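Home Datasets Hardware Docs Changelog Contact

# Kederness Bimanual Bottles

2 min read

Teleoperated demonstrations of glass bottle handling with two arms, recorded on the Remden bench. Maintainer: Esben Laxdal. Current release: Aug 1, 2019.

## Contents

The release holds 2,050 episodes. Of these, 108 are set aside as a validation split and should not be used for training. A further 81 are marked `recovery`: the operator lost the intended grasp and carried on to the end of the task. Recovery episodes are kept in the training split and can be filtered by the flag in `episodes.csv`.

Each episode contains:

- joint positions and commanded positions for both arms
- gripper opening, commanded and measured
- one fixed workspace view and one view from each wrist
- a task string in plain English
- operator code

## Collection

Operators drive the arms from a pair of leader handles in the next bay. There is no scripted motion at any stage. Operators were told to work at their own pace and to pause if a bottle began to swing.

The task family is `bottle_rack`. Variants include lifting a bottle from the rack, passing it from one gripper to the other, and placing it back. The rack is gold-coloured wire and is not fixed to the tabletop. Bottles are green or clear glass, some with caps or covered tops. Objects unrelated to the task are left on the table as distractors, among them a chessboard and a microphone with a purple handle. Their positions are not logged.

The two grippers often overlap at the bottle, and in the fixed view they can hide its upper part. Use the wrist views to label contact in these segments.

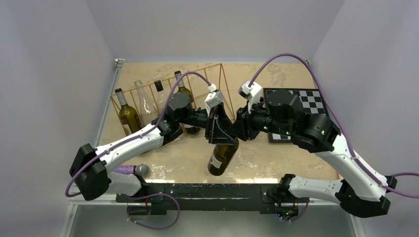 ## Known issues

- Cable movement. The purple cables on both arms shift with the wrists and cross the background of the fixed view. Background subtraction performs poorly.
- Transparent glass. Depth estimated from the clear bottles is unreliable. No depth channel is supplied.
- Sync. Episodes recorded in April have a lag of 2 frames between the left wrist view and the joint log. Apply the offset in `sync.yaml`. Later episodes are unaffected.
- Operator balance. One operator code accounts for more than half of the training split.

## Loading

The Prirnico loader reads the archive directly. Set `arms: both` in the config, or the right arm is dropped without a warning. Joint order is listed in `joints.txt` and differs from the order used in Morais, our earlier single-arm set. Do not merge the two without remapping.

## Licence

Non-commercial research use. Redistribution of modified copies is allowed if this file is included and the changes are listed in it.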